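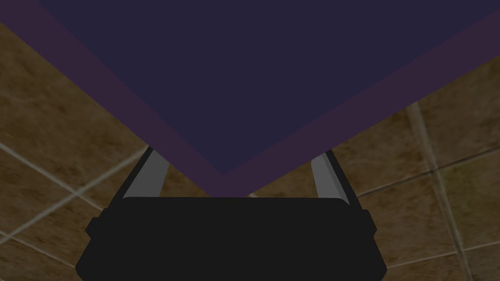 4. 실험

4.1 비교 대상 및 시뮬레이션 조건

본 절에서는 양팔 로봇의 노트북 덮개 조작 과제를 대상으로 두 제어기의 특성을 비교한다. 비교 대상은 관절 공간 임피던스 제어기 Norix와 작업 공간 기반 순응 제어기 Jara이다. 두 제어기는 동일한 로봇 모델과 동일한 평행 그리퍼 모델 위에서 구동하였으며, 상위 경로 계획기 역시 Oltar로 통일하였다. 따라서 이하에서 보고하는 차이는 말단 접근 구간의 추종 방식과 접촉 이후의 힘 분배 방식에 한정된다.

시뮬레이션 환경은 Cerkero의 실내 장면 모음에서 선정하였다. 장면에는 타일 벽을 따라 놓인 목재 테이블과 그 위의 노트북, 출입문, 창문, 침대가 포함된다. 로봇은 테이블 옆에 배치하고, 양팔의 초기 자세는 모든 시행에서 동일한 관절각으로 설정하였다. 노트북은 화면부와 키보드부를 하나의 회전 관절로 연결한 강체 쌍으로 모델링하였다. 힌지 마찰은 쿨롱 항과 점성 항의 합으로 두었으며, 해당 계수는 Krūmiņa의 선행 측정 절차에 따라 정하였다.

관측은 로봇 상부 시점과 손목 시점의 영상으로 구성된다. 상부 시점은 양팔과 작업 대상을 함께 포함하나 로봇 몸체가 화면 하단을 크게 차지하고, 손목 시점은 근접 구간에서 대상 물체가 시야의 상당 부분을 가린다. 두 시점의 외부 파라미터는 시행 시작 시 한 번만 갱신하고 이후에는 순기구학으로 전파하였다.
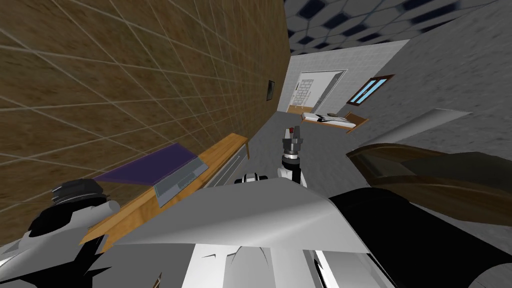
그림 3. 시뮬레이션 환경의 상부 시점 영상. 테이블 위에 열린 노트북이 놓여 있고, 중앙의 오른팔 그리퍼는 물체를 파지하지 않은 상태이다.

4.2 시행 절차

제어기별로 80회의 시행을 수행하였다. 한 시행은 접근, 정렬, 접촉, 덮개 회전의 순서로 진행된다. 접근 구간에서는 계획기가 생성한 경유점을 그대로 추종하며, 정렬 구간부터 각 제어기의 피드백 법칙이 적용된다. 손가락 안쪽 면과 덮개 가장자리의 각도 오차가 3도 이내로 유지되면 접촉 구간으로 전이하도록 하였다. 정렬이 약 9초 안에 완료되지 않은 시행은 시간 초과로 분류하고 성공률 산정에서는 실패로 처리하였다.

노트북의 초기 위치와 방위는 테이블 면 위에서 균등 분포로 섭동하였다. 섭동 표본은 난수 시드를 고정하여 두 제어기에 같은 순서로 제공하였다. 접촉 강성과 감쇠는 별도의 예비 시행에서 조정한 뒤 본 시행 중에는 변경하지 않았다. 제어기 이득도 같은 방식으로 고정하였다. 다만 Jara의 경우 병진 방향과 회전 방향의 순응 이득을 따로 설정해야 하므로 조정 대상 변수가 더 많다는 점을 밝혀 둔다.

4.3 결과 및 고찰 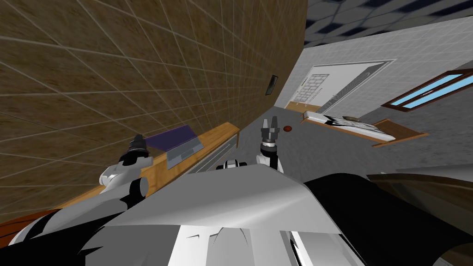 정렬 구간에서 Norix는 목표 자세 부근의 수렴이 빨랐으나, 팔꿈치가 신전된 자세에서는 말단 방위 오차가 잔류하는 경향을 보였다. Jara는 수렴이 상대적으로 느린 대신 자세에 따른 편차가 작았다. 이러한 차이는 두 팔의 자세가 서로 다를 때 더욱 뚜렷하다. 왼팔이 타일 벽 쪽으로 뻗어 그리퍼가 테이블 바로 앞에 위치하고 오른팔은 거의 수직으로 선 배치에서는 양팔의 자코비안 조건수가 달라지며, 단일 이득 집합을 쓰는 Norix의 좌우 추종 오차가 비대칭으로 나타났다. 오른팔 그리퍼의 두 손가락이 위를 향해 U자 형태로 벌어진 자세에서는 손목 관절의 여유 범위도 함께 고려해야 한다.

접촉 이후에는 반대의 양상이 관찰되었다. Norix에서는 잔류 방위 오차가 덮개 가장자리의 횡방향 힘으로 전환되어 노트북 본체가 테이블 면에서 미끄러지는 사례가 있었다. Jara에서는 순응 항이 오차를 흡수하여 본체의 이동량이 작았으나, 회전 시작 시점이 지연되었다. 지연의 크기는 힌지의 쿨롱 마찰 항에 민감하였고, 점성 항의 영향은 제한적이었다.

손목 시점의 영향도 검토하였다. 덮개가 손목 카메라에 근접하면 손가락 끝이 가려져 영상만으로는 접촉 여부를 판정하기 어렵다. 이에 접촉 판정에는 관절 토크 추정치를 사용하고, 영상은 정렬 오차의 계산에만 이용하였다. 두 제어기에 동일한 판정 기준을 적용하였으므로 가림의 영향은 주로 정렬 구간 후반의 오차 추정 분산으로 나타난다. 이 분산이 이득 조정에 미치는 영향은 4.4절에서 다룬다.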